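# Is beard balm worth it over plain oil?

**ademir_a**

Posted 29/07/2019
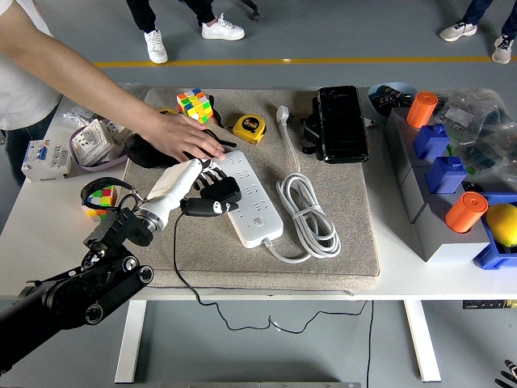 Does a balm do anything for a beard that an oil doesn't?

It holds stray hairs in place a bit, thanks to the wax. As for softening, I couldn't tell the two apart after a whole tin of the Zallari one. I've gone back to oil and I'm not sure I'd bother with balm again.

---

**Domnica Căpraru**

One tin of one brand isn't much of a test. What length are we talking? On stubble I'd agree it's money down the drain. On my husband's, which reaches his collar, oil on its own leaves the ends looking like a doormat by lunch.

---

**jeklow_fan**

I use the Jeklow balm and my beard has grown in much thicker since April. Can't go back to oil now.

---

**ademir_a**

> my beard has grown in much thicker since April

Or you've had a few more months of growing it. Wax and shea butter don't make hair. If they did I'd be rubbing it on my head.

Domnica — fair enough. Mine's short, an inch at most.

---

**cabanatuan**

Been on this board long enough (3,225 posts, sorry) to see the thick beard claim come round every year. It coats the hair, so each one looks fatter. Wash it out and you're back where you started.

I don't agree that balm is pointless though. I work outside and it stays put in wind. Oil just ends up on my scarf.

---

**jeklow_fan**

I know what I see in the mirror. The tin says "supports fuller growth".

---

**cabanatuan**

"Supports" is doing a lot of work there. So does a chin.

---

**Domnica Căpraru**

Has anyone tried the Mirkov one? Four ingredients, no scent. I'm wary of the price but the perfumed ones bring him out in red patches.

---

**ademir_a**

Tried a friend's. Very hard, you have to scrape it with a thumbnail and warm it up for ages. No smell that I noticed. I'd want to know what they're charging for, given it's mostly beeswax.

---

**cabanatuan**

Test it on the inside of his arm first, Domnica. Unscented doesn't always mean he won't react, and lanolin sets some people off.

---

**Domnica Căpraru**

Will do. I'll get the small tin and report back — if it's rubbish I'll say so.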